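Melberg Table Rules: README

Hi! I wrote this so we'd all set up the table the same way, whether you're running the arm over in the Allitport room or on the bench at Plattner. It goes with the Clakura task set, and it's mostly my own habits written down – argue with me if you've got better ones.

Before you start
Put the tape grid down first, in painter's tape, one color only. Six strips will do. The lines can wobble a bit, I don't mind, but please don't re-lay them halfway through a batch. If a strip lifts or wrinkles, write it in the notes and fix it at the end of the day.

Placing things
Pick a tile from the start sheet and set the object beside the line or inside the tile, whatever the sheet says. Pots go down with everything that belongs in them already inside. Start with the fingers open and keep your hands off the table once the arm is live. I used to reach in to nudge stuff (bad habit!) and I've stopped.

How long
Each batch is 15 episodes, then a break of 5 minutes. Check the stop button on Monday, and again any time somebody has moved the cart.

What to keep
Keep the failed tries too. Label them as failed and leave them in the folder – I've lost good data by tidying up. Wrist video gets saved as it comes, no cropping, and scuffs on the tabletop can stay. 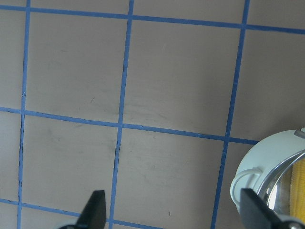
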